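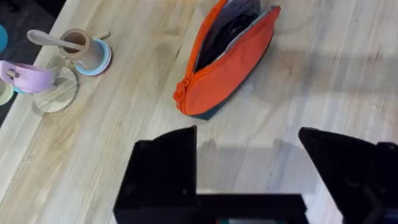
Minutes of the Friday meeting, Havel house, ground floor craft room
Present: members of the room group from Havel and Hovland. Apologies came from Wondeson.

1. Last minutes
These were read and agreed, with one correction: the cupboard key is kept at Flimmont, not at Hovland.

2. Pencil cases
The group has bought 32 pencil cases for the children's afternoons. The price was 433 in total and the invoice is already paid. It was discussed if each child should have an own case, or if the cases stay in the room. The majority was for the second. Names will not be written on them.

3. The table
Hovland asked again for a cloth on the big table. Some members find that a cloth slides and makes drawing difficult. It was also said that the wood can be oiled in May, when the room is closed - Havel will ask for a price.

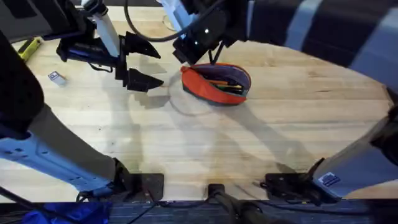
4. Order after the activities
The rule for putting away was too long and it has been made shorter. Pens go back first, then the cases are closed, then the table is wiped. An orange pouch like the one lying on its side in the middle of the table, with the zip open, is to be closed before it goes to the shelf. Scissors are not kept in the pouches any more - they have their own box.

5. Toy dishes
Wondeson had sent a written question about the toy dishes. They stay in the craft room for the moment. Two members would prefer them in the play corner, and the point is moved to the next meeting.

6. Other matters
The lamp by the door is still not repaired. Flimmont will write to the landlord again.

The meeting was closed at 17.40.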